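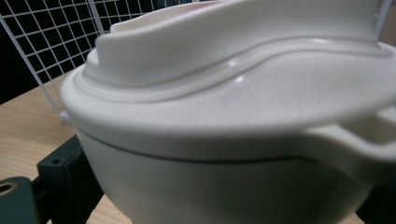
Zirniscombe, January

Rules for Machines That Pick Things Up

A robot that picks things up has to follow rules. Some are written into its program. Others are for the people who work near it. A rule that many people have agreed to use is called a standard.

This page explains the rules used at the Stindov workshop for jobs on a tabletop, such as moving a container toward a wire basket.

What is a gripper?

A gripper is the part that takes hold of an object. Many grippers have two fingers, also called jaws, that open and close. A gripper can be fixed to a robot arm. It can also be held in a person's hand, so that a person does the job first and the robot learns from a record of it. Both kinds come under the same rules at Stindov.

Rule 1: Limit the force

Force is how hard something pushes or squeezes. Every gripper has a force limit. If the limit is too high, the object may crack or bend. If it is too low, the object may slip. The limit is set before work starts and written on the job sheet. A person does not change it in the middle of a job.

Rule 2: Limit the speed

A moving arm needs distance to stop, just as a bicycle does. The faster it moves, the more distance it needs. When a person is close by, the arm must slow down or stop. In the Stindov rules, the arm must go slower during the last 20 centimeters before it reaches an object.

Rule 3: Mark the floor

Tape on the floor shows where things belong. If a table gets bumped, it can be put back in the right place. Tape can also show where people should stand. Pieces that peel up are replaced the same day.
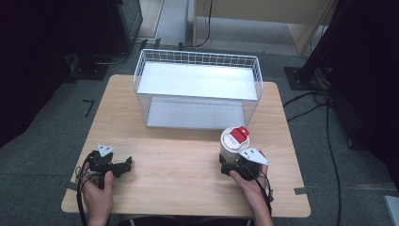
Why does a robot need a stop button if it already has a program?

A program can only deal with problems its writers thought of. The stop button works even when the program has made a mistake. It must be easy to reach, and it must work on the first push.

Rule 4: Keep cables under control

Cables carry power and signals. A cable that is pulled too tight can come loose. A cable across a walkway can trip someone. Before each job, a person follows every cable with their eyes from one end to the other. Worn cables are taken out of use.

Rule 5: Test, then test again

A new job is tested 503 times at the Cuautle test room before it is approved. The result of every test is written down, including the failures. If an object is dropped 3 times, testing stops and the job is changed. Then the count starts over from zero.

Grippers are also checked as they age. The rubber pads on a Skavitz gripper are replaced after 3,000 grips, even if they still look fine. Small amounts of wear are hard to see.

Who checks the rules?

The person who builds a machine should not be the only one who checks it. A second person reads the job sheet, tries the stop button, and signs the sheet. Without both signatures the machine stays off.

Words to know

Force: a push, a pull, or a squeeze.
Gripper: a tool that takes hold of objects.
Limit: the most that is allowed.
Standard: a rule that many people agree to use.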